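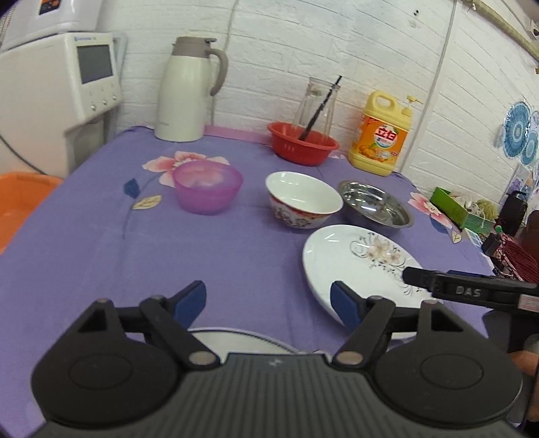 7 de abril – Redacción de Prular
Lectura: 1 min

¡Hoy por fin puedo contarlo! En Prular llevamos desde mayo enseñando a un modelo a recoger la mesa a partir de demostraciones hechas con pinzas de mano, y ya tenemos resultados: con más de 3699 demostraciones, grabadas en cuatro casas de Calimen, el método Firnevo completó 826 tareas sin ayuda. Los platos ovalados aún se nos resisten – sobre todo si hay que cogerlos por el borde –, pero vamos mejorando. Publicamos los datos y el código con el laboratorio Lemaire, y me encantará leer vuestras preguntas.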